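About Skakora

Skakora works on one question: can a machine do the small jobs people do at home and on the shop floor without thinking about them? Putting things away, filling a cup, sorting a tray of parts.

Our answer so far is some of them, slowly. We keep a list of 204 chores. Two of them we would trust a machine to do all day with no one watching. The rest still need a person nearby.

We started as a side project at Anodent, where we packed dental parts by hand, and moved to our own rooms in Szűcs one December. Much of our work is done by people holding grippers, repeating one task until we have enough examples to learn from. 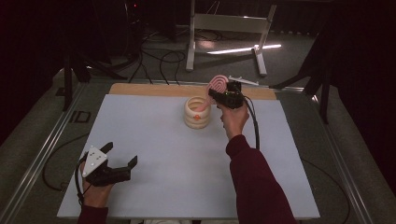 Most tasks need 2,000 examples before we test them. Results go into Idislow, our own software, failures included. Small firms are welcome to send us a chore to try.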